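**23 May 2025**

## Gusix or Bunico? We've got a favourite (for now)

Quick bit of news from the simulation side of Dresa, and I'm rather pleased to be the one writing it up. We've finished the first round of our controller comparison, the one I've been going on about at lunch for weeks, and Gusix has come out ahead!

If you missed the start of it, we've been running two arm controllers on the same simulated two-armed robot with the same set of reaching jobs. Gusix is the older one, which plans the whole move before anything budges. Bunico is the newer one and corrects itself as it goes along. I'd put a biscuit on Bunico winning, so there's my track record for you.

Each controller got 64 runs. A run counted as good if the gripper stopped where it was told to, with the fingers pointing the right way, and nothing had been bumped on the journey. Gusix managed 31 good runs and Bunico managed 21. Neither is a score I'd frame and hang up, I know, but we picked awkward targets on purpose and I'd much sooner see them struggle now than in autumn.

Most of Bunico's trouble was in the wrist. It gets the arm near the target very quickly (it's lovely to watch, all one smooth sweep) and then fusses, turning the gripper back and forth by tiny amounts until the clock runs out. I think the correction step is set too strong, and I've already got a gentler version waiting. Gusix is slower off the mark but once it goes, it goes. Its failures were mostly plans that never got finished, so the arm just sat there.

One small grumble: 3 of the Bunico runs had to be done again after I loaded the wrong start pose. My fault entirely, and the scores above are with the repeats in.

Next up is the camera test, which we're calling Ha (it started as a placeholder and stuck). Same two controllers, but now they'll have to find the target from the camera view. What I want to know is how much a badly tilted view throws them off, and whether it hurts one more than the other. The room we've been using has a long white table that's clear for most of its length, with all the small stuff bunched up at the far end by the door, so there's an easy stretch close to the gripper and a proper muddle further off. With the view leaning over that hard, the table looks as if it's running uphill, and I'm keen to see what Bunico makes of it. Results will go up on this page when I have them, and if you've got a nasty target you'd like added to the list, send it over before we start!
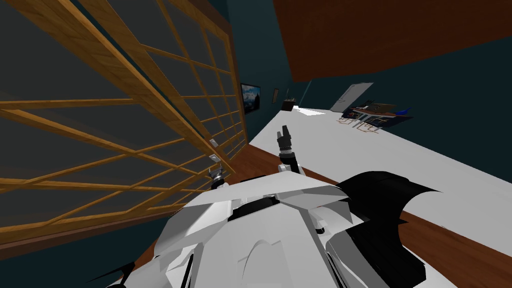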